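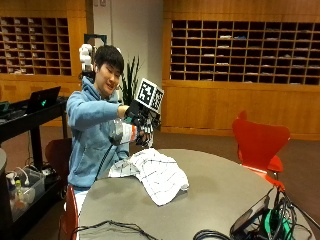
Packing staff at the Norel works in Marnthorpe will move to new duties over the next 14 months as the firm brings robot arms onto its bottle and cloth lines. The first stage is being done by hand. Workers take turns wearing a black rig with jointed fingers, topped by a patterned marker board, and use it to pick up everyday things such as a clear plastic bottle, so that the arms can be taught from the way people do it. The sessions take place at a round table in the old post room, between the wooden pigeonholes, with one of the white arms standing behind.

The site employs 337 people, of whom 151 work in packing. Norel said there would be no compulsory redundancies before the end of the programme, but 22 agency posts will not be renewed after August. Staff who wear the rig get a small hourly supplement.

Ferhat Karaca, who speaks for the packing shift, said most people had taken to the training well enough. "It's lighter than a day on the line and you get to sit down," he said. "What they want to know is what the job looks like afterwards — who minds the arms, what grade that is, and whether nights carry on."

Under the plan, packers can apply to become line minders, who clear jams, change over stock and check finished boxes. The course lasts three weeks and is run on site by Soylu, the contractor fitting the arms. Night work in packing would be cut from five shifts a week to two, and the loss of night pay is still being discussed.

The first arms are due to start on the Vestine range, where the target is 4,000 packs a day. Folding cloths will stay a manual job for now.

A staff meeting on grades and shift pay will be held in the canteen at 2.30pm, after the early shift finishes.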